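# Votstead Shared Workshop: Arm Build, Second Progress Report

Submitted to the Skerside Small Projects Fund for the period ending in July. 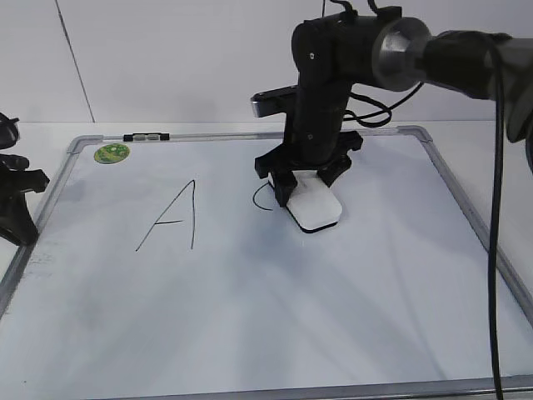
The period covered by this report was given over mainly to the wiping task, which was the second of the three tasks set out in our application. The first, picking up and putting down light objects, was reported on previously and has needed no further work apart from one replaced cable.

## Work carried out

The arm is now mounted permanently at the Wilton bench. In the earlier arrangement it had to be taken down at the end of each session, and every refitting altered its position by a few millimetres. The members responsible estimate that this cost us almost 40 hours over the spring, mostly in setting up again.

The wiping task requires the arm to hold an ordinary whiteboard eraser, lower it onto a board laid flat on the table and clear a chosen mark while leaving neighbouring marks alone. Letters are drawn by hand in black marker. We chose letters in place of plain lines so that members who do not write software could set the tests themselves, and this has worked well.

A total of 300 wiping runs were logged in the period. A run is counted as passed when the chosen letter can no longer be read from the edge of the table and the letter beside it is still whole. Runs made at low speed passed consistently by the end of June. At the higher speed the results are mixed. The usual fault is that the eraser turns slightly in the gripper on the first stroke and leaves part of a curve behind. Straight strokes give less trouble.

Grey smudging remains after repeated wiping and is not at present counted against a run. The members are divided on whether it should be, and we would welcome the Fund's view.

## Changes to the plan

Two changes should be noted.

1. The force limit on the downward movement has been reduced. The original figure was safe for the arm but marked the surface of our first board, which has been retired to the kitchen.
2. The control program is now based on the Zwane package and no longer on our own code. The change took most of a month and delayed the start of logging, but faults are now far easier to trace.

## Expenditure

Of the grant, £500 was allotted to this stage. Spending has been on replacement cables, bench fixings, two whiteboards, erasers and a spare set of gripper fingers. The spare fingers were not in the original budget and were paid for out of the sum set aside for printing. No further request is made. Receipts are held at the workshop and can be sent on.

## Use by members

Thirteen members have completed the safety session and may run the arm without supervision. Evening use has been higher than expected, and a booking sheet has been in place from 6 p.m. onwards to prevent clashes with the woodworking group, who share the extraction switch.

## Next period

- Trial a thin rubber facing on the gripper fingers to reduce turning of the eraser.
- Repeat the higher-speed runs with the same letters and the same marker.
- Tidy the cabling along the arm, which is longer than it needs to be.
- Begin the third task, writing with a marker, once the higher-speed runs are complete.

The next report will be sent in October, together with the full run log.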